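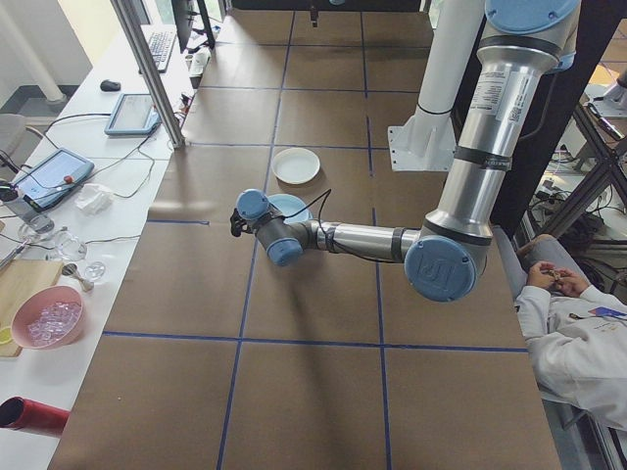 Godelieve Koster
Community member, answers in Kitchen & Cleaning

Community > Household Help > Gadgets and Automation > Can a machine clear the table yet?

Filed under: chores, kitchen, robot arms

My husband and I run a small lunch place, and the part of the day we both dislike is plates. Setting them out before noon, picking them up after, stacking them by the sink. My nephew works in a warehouse and keeps telling me a robot arm could do this now. I have looked at some videos and they all seem to be sped up or cut.

We have one long table and four short ones. The plates are plain, round and all the same size. I don't need it to wash anything. I only want to know if an arm could put a plate on a given spot and later pick it up again without me standing over it. A seller called Clultora quoted us 4000 for an arm by itself, with no gripper and no setup. Is that money thrown away in 2018, or should we look into it?

Answer from Chun-yin Tsao

I set up arms for a living, mostly loading parts into presses, so take this from the shop-floor side.

Putting a plate on a known spot is the easy half. You mark the table off in a grid, give every rectangle a number, and teach the arm where each one is. Blue painter's tape on brown paper is fine for trying it out. Press the tape down well and write the numbers on a drawing you keep by the controller. If the paper shifts, your drawing and your table no longer agree, so tape down the edges too.

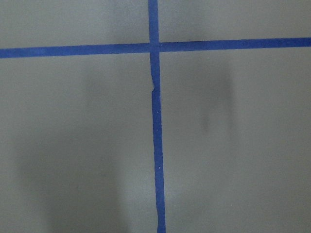

The next thing is how the arm knows if a rectangle is free. You can have it remember where it put each plate, which works until a customer slides one over to make room for an elbow. Or you give it a camera and let it look. Looking is better, but shadows give cheap vision software a lot of trouble. A dark patch gets read as an object, or the edge of a pale plate gets lost against a pale table. Plan on spending more time on lighting than on the arm. We had one cell, a job for a firm called Rotlow, where a skylight cost us most of August.

Picking up is the hard half. A flat plate gives a two-finger gripper very little to hold. It has to come down at the rim with one finger inside and one outside, and if it is off by a bit it either misses or pushes the plate along. Suction works on a clean smooth plate and stops working when there is sauce on it. You did say the plates come back used. 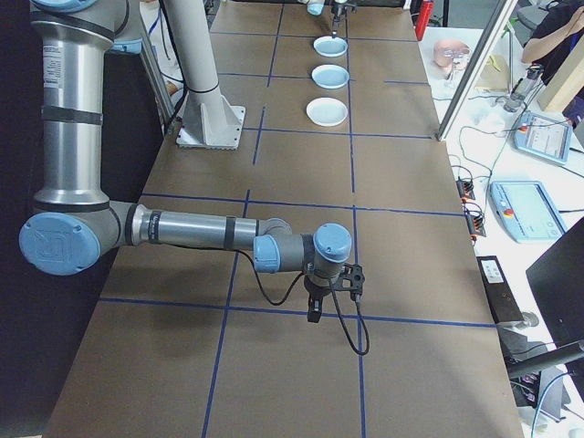 You also need to think about reach. One arm bolted down by a long table will not get to the far end, so you either put it on a rail or buy a second one, and two arms that can reach the same plates have to be kept from hitting each other. Then there is the safety side. An arm near the public needs a proper risk assessment and a stop button a person can get to. The quote you got covers none of that. On our last small job the arm was less than half of the bill.

So my answer is no for a lunch room. For a back kitchen where the same plate arrives at the same place all day, maybe.

Answer from Amirul Sutanto

Don't buy it. Get a bus cart. We got ours secondhand for 70 and it carries everything in two trips.

Answer from Fitriani Rahman

I agree with Chun-yin on most of it but I would be a little less gloomy. I helped with a trial called Skumau where we only asked for one thing, moving clean plates from one marked square to another. Over the whole trial we logged 3921 moves. The failures were nearly all at the pickup, and a lot of them went away after we changed to a plate with a taller side wall.

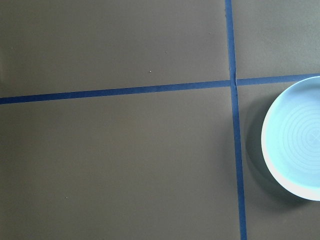 If you ever do try this, choose the plate first and the gripper second. Something shallow with a raised rim is a fair compromise. Buy them all from one batch, and keep the color different enough from the table that a camera can find the edge. Very pale ones can be awkward under bright light — the rim goes almost white and the inside doesn't.

Speed is the other thing. Ours was slower than a person, and we never found a setting that was both quick and gentle. For setting out before noon that may not matter to you, because the room is empty and it can take as long as it likes. For clearing during lunch it would be in the way.

I'd ask the seller to bring an arm over and do it with your own plates, used ones included, at normal speed. If they won't, you have your answer.

Reply from Godelieve Koster

Thank you all. I asked Clultora about a visit with our plates and they want to charge for it. We are looking at carts. Amirul, does yours have the rubber wheels or the hard ones? Our floor is tile.

Contact us | Community rules | Back to top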